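Table setting evening comes back to Otville
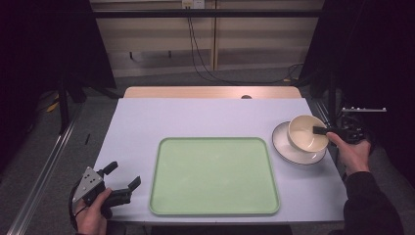 The mint-green tray, with the bowl and saucer at its right.

After the break in January, our small group for table setting meets again at the Wijesinghe house. The next meeting is on 2025-04-17, and we have place for 10 persons.

This time we practice the breakfast tray. We start with only three pieces: a tray, a saucer and a cream-colored bowl. It sounds very little, but last year we discussed for one full hour where the bowl must stand – and we did not agree.

Mizanur Seneviratne will lead the evening. He asks that everyone brings one bowl from home, better a plain one. Trays we have enough, also the big ones from Fosholm.

The fee is 2 dollars for tea. Please write your name on the list by the door of room 28.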